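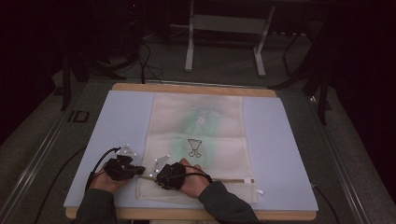

Prokholm Classic Motor Club
Minutes of the technical meeting, October

Meeting opened at 7.30 pm. Previous minutes taken as read and accepted.

1. Clubroom hoist
Annual inspection passed. Rated load remains 3000 kg. Rear arm pads are worn and will be replaced before the next workshop night.

2. Power steering hoses
Furnival has quoted for remade high-pressure hoses in the original fitting. Minimum order is 5 sets. Members to confirm by email. Return hoses are not included — standard line from a parts counter is suitable.

3. Carburettor balancing
The club gauges read differently across the four columns. To be sent to Kustine for calibration. Members' own gauges may be used in the meantime.

4. Ullska run
Route is almost 70 km, sealed except for the last section into the reserve. Tyre pressures and coolant to be checked at the start. Motorcycles leave first, cars 10 minutes later. One trailer is available for breakdowns.

5. Club permit logbooks
3 logbooks still to be sighted. Vehicles without a current entry cannot take part in the run.

6. Other business
Request for a second trolley jack deferred. Waste oil drum is full — collection to be booked.

Meeting closed at 8.50 pm.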